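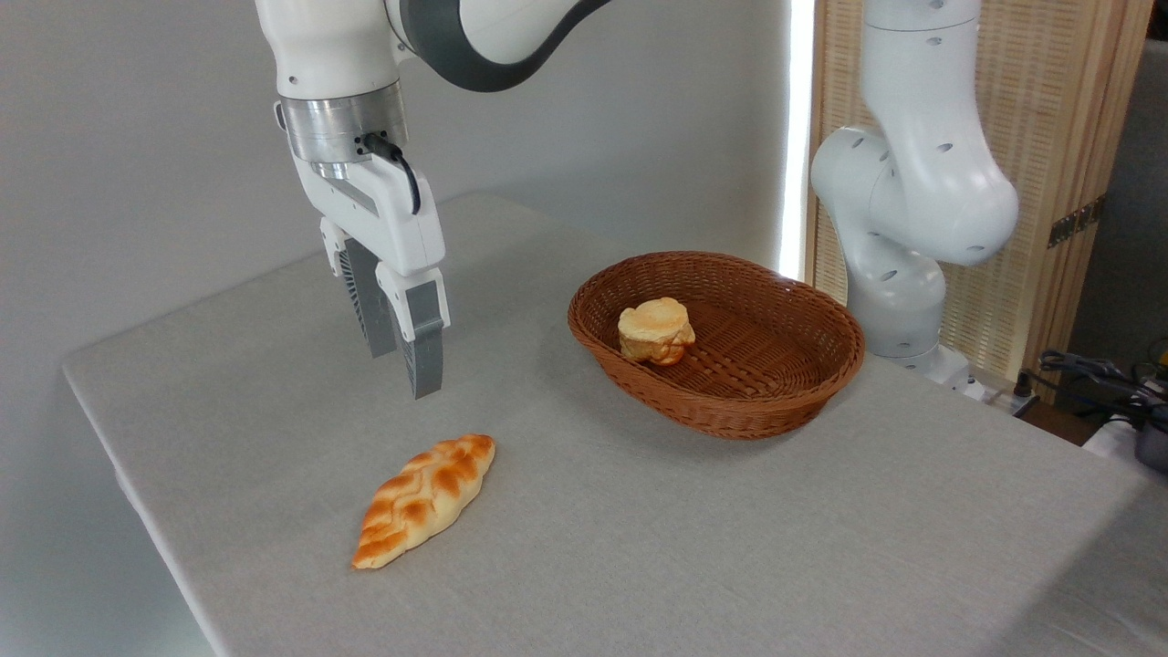

Handout 6: Where the examples come from

Reading before the session: the Emberg collection notes, first part only. The second part is mostly a defence of their budget.

6.1 The task

"Put the bread in the basket." Two arms on one table, a braided loaf on the cloth, a small bun in a wicker basket, one gripper open above the loaf. As an instruction to a person it needs no more words. As a thing to learn from recordings it hides several questions, and the Emberg notes answer very few of them.

Does the loaf have to lie flat? May it rest on the bun? If the second arm never moves in a recording, is the system being taught that it should stay still, or has it been taught nothing about that arm at all? Write down your own answers before you read theirs.

6.2 The numbers

Emberg reports 455 recordings of this task. After checking, 365 were kept. The notes say the others were "of low quality" and leave it there. I would want to know how many were fumbled grasps. A fumble followed by a good recovery is worth more to me than another tidy pick, and it is the first thing a tired checker throws out.

Of the 365 kept, 264 came from one operator. Anything that person does by habit (always coming in from the same side, say, or pausing before closing the fingers) is now most of the data. You may call that a skill if you like. I'd call it an accent.

6.3 What varies and what doesn't

The bread may move between recordings. Check whether anything else does. A pale grey cloth, a plain grey wall and a slatted wooden screen make a pleasant backdrop, and a learner will happily lean on any of them if they are always there. The same goes for light. A bright strip beside the screen and soft shadows under the loaf and basket are part of the input whether you meant them to be or not.

Sotelo, the older set, used 16 layouts and said so plainly. It is smaller and duller, and I trust it more.

6.4 About the loaf

Glossy, ridged, wider at one end. Closing two flat fingers on a shape like that gives different contact at each point along it. Foketti's summary lists the object as "bread" and the bun as "bread" too. Two shapes, one label. Ask what a success rate for "bread" would mean.

6.5 For the practical

Bring the log sheet from the Under exercise. For each recording you make, note the start position of both arms, who was driving, and whether you would have kept it. Fill in the last column before you watch the playback.

Discarded recordings go in the same folder as the rest, with the reason written next to them.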